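Evening cleaner / building helper wanted — Furnoneck House, Wernport

Start in February if you can, sooner is fine too. Part time, evenings, 11 hours a week to begin with, probably more once the second floor opens up.

Who we are: small shared office building on the harbor side of Wernport. 338 desks over three floors, not all rented yet. Run by Kernov, who also look after the Siliņa building across the street. You'd be at Furnoneck most of the time, with a shift at Siliņa now and then when they're short.

The job, quick version:

Kitchens on each floor — counters, sinks, microwaves, wipe the fridge doors
Empty the waste baskets, swap liners where there are liners
Floors. Mostly tile, carpet in the meeting rooms only
Restock soap, paper towels, coffee filters
Lock up the side entrance and set the alarm (we'll show you, takes two minutes)
Write anything broken in the book by the front desk

Not the job: windows, anything needing a ladder, dishes people left behind. Tenants do there own dishes. If they don't, leave a note and walk away.

Hours are 6 pm to 9 pm most evenings, a bit shorter on the last one of the week. Can shift by half an hour if you have kids or a bus to catch. The 124 bus stops right outside, last one back toward town is well after you finish.
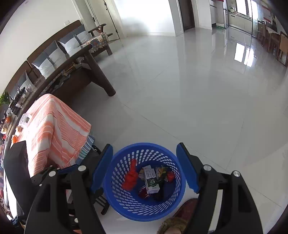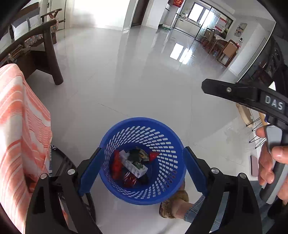 Pay is weekly, straight to your bank, and you get paid for the full shift even if you finish early. Shoes with grip please, we don't supply those. We do supply gloves, aprons and a locker. Most of the trash on the desk floors is snack stuff, wrappers and a drink carton in a small plastic basket, so nothing heavy to lift there. The kitchen bags are heavier. There's a cart for them and an elevator down to the bins, please use both.

What we're looking for: somebody steady. Experience is nice but we've trained people from zero and will do it again. You need to be OK working on your own for long stretches, reading labels on cleaning products, and being polite to tenants who stay late and want to chat. Enough English to read a note and leave one back. Other languages welcome, we have a lot of them in the building already.

You'd shadow someone for 9 shifts, paid at the full rate. After that you get your own keys and your own floor.

Also need: right to work papers, one reference (a past boss, teacher, landlord, whoever knows you), and to be 18 or over because of the chemicals cupboard.

To apply — no long letter needed. Few lines on who you are, which evenings you can't do, and when you could start. Leave it at the front desk at Furnoneck in an envelope marked for Heino Kairys, or come by in person between 4 and 5 pm and ask for him. He's usualy in the back office, knock loud.

Short chat first, then a walk around the building so you can see what you're getting into. We answer everybody, yes or no.

Job stays open until filled. If the notice is still up, we're still looking.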